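A Sunday at the Gemgate Packaging Fair

I went for the free parking and stayed for the bubble wrap. Gemgate is a converted cattle market with 102 stalls, one café and a one-way system that everybody ignores by eleven. 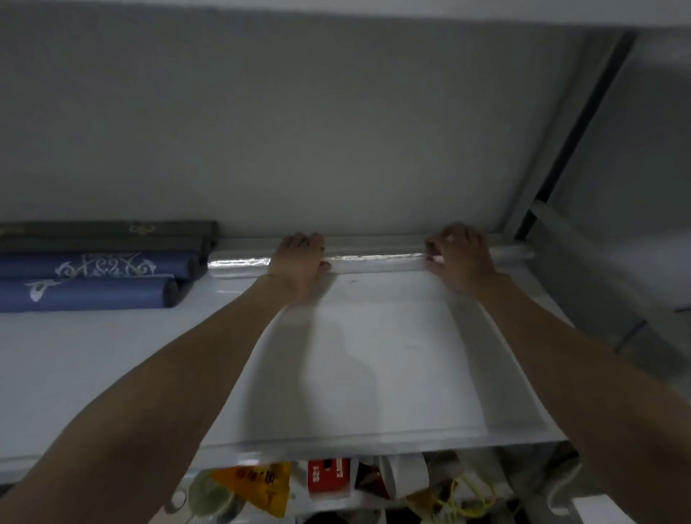

Getting in

Entry is free if you register and free if you don't, though registering gets you a lanyard. The hall smells of cardboard and bacon. I'd been told to start at the back, where the small firms are, and walk against the traffic.

What was on show

Trusance had the biggest stand and the smallest samples. Their man talked me through 528 kinds of envelope, or it felt that way – the catalogue does list that many. Tovar make boxes for pears and are very serious about pears. I left with a pear box and no pears.

The noon talk on parcel tape drew a bigger crowd than the one on export rules, and had better heckling.

Hamik were selling clear film by the roll, minimum order 200. I wanted one, for a sofa. We parted politely.

Lunch and leaving

The soup was orange. The queue for it was longer than the one for the toilets, but only just. Get there before twelve, bring a bag with proper handles, and note where you parked. The car park has 859 spaces and I visited a good many of them.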